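Skirkel (Manipulationszelle)

Skirkel ist die Bezeichnung einer geschlossenen Tischzelle mit zwei Roboterarmen, die von der Firma Jodimport als Bausatz und als vormontierte Einheit vertrieben wird. Sie dient der Aufzeichnung und Erprobung beidhändiger Greifaufgaben mit kleinen Gegenständen. Die Steuerungssoftware trägt den Namen Drilatico und wird getrennt lizenziert. Montage, Einmessung und Wartung werden im deutschsprachigen Raum vom Dienstleister Schwerdtfeger angeboten.

Aufbau

Die Zelle besteht aus einem Profilrahmen, einer Arbeitsplatte, einer textilen Verkleidung und zwei Armen, die von gegenüberliegenden Seiten in den Arbeitsraum reichen. Arbeitsplatte und Verkleidung sind in der Grundausführung schwarz gehalten. Die dunkle Auskleidung verringert Streulicht und Spiegelungen und erleichtert die Trennung von Objekt und Hintergrund in den Kamerabildern. Eine helle Verkleidung ist lieferbar, wird aber vom Hersteller nur für dunkle Objekte empfohlen.

Die Arme sind außerhalb der Tischfläche befestigt, sodass die Platte selbst frei von Sockeln bleibt. Jeder Arm trägt einen Parallelgreifer mit zwei Fingern. Die Finger sind gesteckt und können ohne Werkzeug gewechselt werden. Der Rahmen wird in 4 Baugruppen geliefert; für die Erstmontage durch zwei Personen gibt Jodimport einen Arbeitstag an, die Einmessung der Kameras nicht eingerechnet.

Steuerung

Drilatico erfasst Gelenkwinkel, Greiferöffnung und Kamerabilder mit gemeinsamem Zeitstempel. Die Aufzeichnungsrate beträgt in der Standardeinstellung 30 Bilder pro Sekunde. Die Arme lassen sich über ein Führungsgerät fernsteuern oder durch ein gespeichertes Programm bewegen. Beide Betriebsarten können innerhalb einer Sitzung gewechselt werden, wobei die laufende Episode abgeschlossen und eine neue angelegt wird.

Episoden werden einzeln abgelegt und mit einer Aufgabenbeschreibung in Textform versehen. Fehlversuche bleiben erhalten und erhalten eine eigene Kennzeichnung. Eine nachträgliche Änderung der Aufgabenbeschreibung ist möglich, die ursprüngliche Fassung wird im Protokoll mitgeführt.

Objektsatz Küche

Zum Lieferumfang der vormontierten Einheit gehört ein Satz von Spielzeuggegenständen aus dem Bereich Küche. Er umfasst Geräte, Kochgeschirr, Werkzeuge und Lebensmittelnachbildungen, darunter Toaster, Ofen, Wasserkessel, Topf mit Deckel, Pfannen und Pfannenwender. Die Teile unterscheiden sich in Form, Farbe und Griffbreite. Der durchsichtige Topfdeckel gilt als schwieriges Objekt für die Tiefenerfassung und wird in den Aufgabenlisten gesondert geführt.

Die Aufgaben sind in 2 Gruppen eingeteilt. Die erste umfasst das Umsetzen einzelner Teile, etwa vom Tablett auf den Teller. In der zweiten wird ein Werkzeug gehalten und an einem weiteren Gegenstand eingesetzt, beispielsweise der Pfannenwender an der weißen Pfanne. Der andere Arm kann dabei in Bereitschaft stehen oder das Geschirr fixieren. Die Anordnung der Teile auf der Platte ist nicht vorgeschrieben; für Vergleichsmessungen stellt Drilatico Startanordnungen bereit, die als halbtransparente Überlagerung im Kamerabild angezeigt werden.
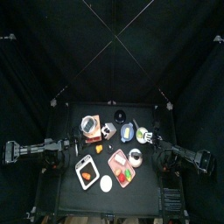
Betrieb und Wartung

Vor jeder Sitzung ist eine Referenzfahrt beider Arme vorgesehen. Die Arbeitsplatte muss dafür nicht geräumt werden, sofern die Arme in Ruhelage stehen. Nach einem Stoß gegen den Rahmen oder einem Wechsel der Kamerahalterung ist die Einmessung zu wiederholen. Schwerdtfeger bietet hierzu einen Vor-Ort-Termin sowie eine angeleitete Fernwartung an.

Die Greiferfinger unterliegen dem stärksten Verschleiß. Glatte Griffe, wie sie bei Pfannen und Pfannenwendern vorkommen, rutschen bei abgenutzter Auflage durch, bevor der Schaden mit bloßem Auge erkennbar ist. Die Software meldet eine auffällige Änderung der Greiferöffnung bei geschlossenem Griff, unterscheidet dabei jedoch nicht zwischen Fingerverschleiß und nachgebendem Objekt. Die textile Verkleidung ist abnehmbar und soll trocken gereinigt werden.

Varianten und Bezug

Die vormontierte Einheit wird unter der Artikelnummer 2122 geführt. Der Bausatz enthält weder den Objektsatz noch die Verkleidung; beides kann einzeln bestellt werden. Eine Lizenz für Drilatico ist an die jeweilige Zelle gebunden und lässt sich bei einem Austausch der Steuerung übertragen. Bestellungen des Bausatzes werden gesammelt bearbeitet, der jährliche Annahmeschluss liegt im Mai.

Einschränkungen

Der Arbeitsraum ist auf leichte Gegenstände ausgelegt. Flüssigkeiten und echte Lebensmittel sind nach der Betriebsanleitung nicht zulässig. In den Randbereichen der Platte überschneiden sich die Reichweiten der Arme nicht, beidhändige Aufgaben sind daher auf die Tischmitte beschränkt. Hohe Objekte können niedrigere Teile für die Kopfkamera verdecken; eine zusätzliche Kamera am Greifer ist als Zubehör erhältlich.

Siehe auch

Teleoperation
Parallelgreifer
Kamerakalibrierung
Imitationslernen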